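Incident Note: Unplanned Stops at the Grid Table
Posted by Joelle Fakhoury, 28/03/2026

I am publishing this note on my own page with the agreement of the Romley workshop, where I am responsible for cell safety. It concerns a fault in the tray routine that we have named Grumden, and the decision to suspend unattended running.

The routine requires the arm to approach a blue tray, close the gripper and return to a home position. During a series of 180 cycles, the controller reported a protective stop on 3 of them. In each case the log recorded excess force at the wrist during the final part of the approach. No person was injured.

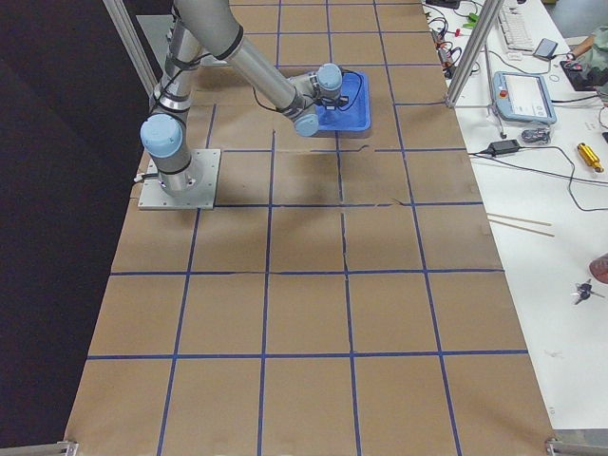 The wrist over the blue tray, with the teach pendant on the adjoining desk.

Ignacio Montoya reviewed the logs and found that all of the stops were recorded at the same programmed height. That height had been taught before the table was given its present covering of kraft paper and tape, and it was never taught again. The clearance left in the program was too small for a surface that creases and lifts along the tape lines.

I accept responsibility for this omission. The change of covering was treated as housekeeping and was not entered in the change record. Under our own rules, any alteration to the work surface requires a new height check, and I signed the July revision of those rules myself.

A second matter came to light during the review. After one of the stops, the operator cleared the fault at the pendant and resumed without inspecting the gripper. Olaia Montes has since rewritten the restart procedure. The operator must now check the fingers and the cable at the wrist before motion is enabled, and must enter the stop in the log by hand. 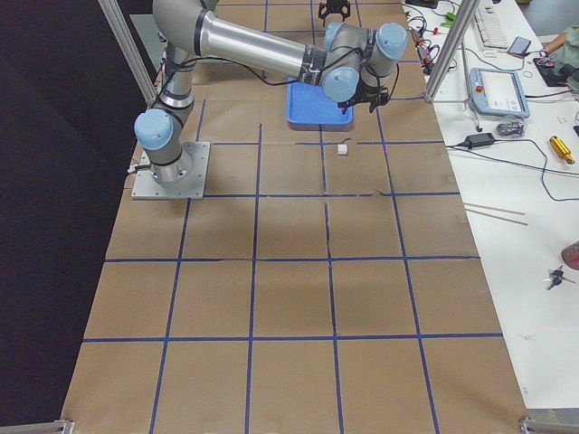 Gripper at the right edge of the tray; the white cube is on the paper nearby.

The following measures are in effect. Approach speed is reduced for all tray work. The approach height will be taught again whenever the paper is replaced or repaired. An attendant must remain within reach of the emergency stop for the next 48 hours of running time. Nicanor Figueroa will examine the force threshold separately, and it will not be raised in the meantime.

Questions about the restart procedure should be directed to Olaia Montes. I will post the results of the threshold review when they have been signed off.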